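The Trouble With Stosovville's Trash Numbers

Last March, Stosovville announced that its poorer neighborhoods recycle less than its richer ones. The finding came with a map, red in the south and green on the hill, and within a week it was being quoted as settled fact. I have now read the study behind it twice, and I don't think it shows that.

The work was done by Prindov, a consulting firm, which surveyed 1,484 households and weighed what 300 of them put at the curb. The weighing lasted three weeks. Everything else on the map comes from what people said they do.

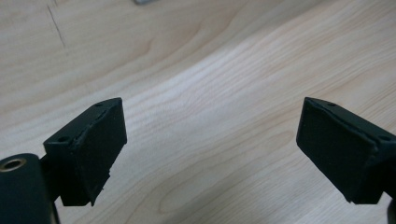 What was left out

Apartment buildings, mostly. Crews can't tell whose bag is whose in a shared dumpster, so the weighing stuck to single-family homes. In Zwane, the district colored the deepest red, more than half of residents live in apartments. Their habits were estimated from their neighbors with driveways.

"We were clear about the limits," says Ieva Lūse, who led the project for Prindov. She points to a paragraph on margins of error near the back of the report. It exists. The map, which is what the city council saw, doesn't mention it.

Fouad Boutros drove a collection route in Zwane for years and has a plainer objection. His trucks came every other week. On the hill they came weekly. "You fill the blue bin in four days, the rest goes in the black one," he says. "What else would you do with it?"

Income may still matter. Bigger incomes usually mean more packaging, and heavier bins can look like better habits – a ton of wine bottles is still a ton. The study never divides what was recycled by what was thrown away, so there is no way to tell.
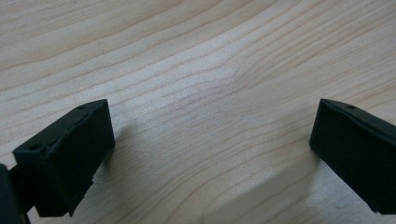

What the city plans to do

Tremadar, the city's hauler, wants to put education leaflets in the red districts. Kgomotso Du Plessis, who represents Zwane, has asked for weekly pickup instead and a second count that includes apartments. She has been told the budget covers one or the other, and the leaflets are already at the printer.

Contact the editors | © October 2026 | Back to top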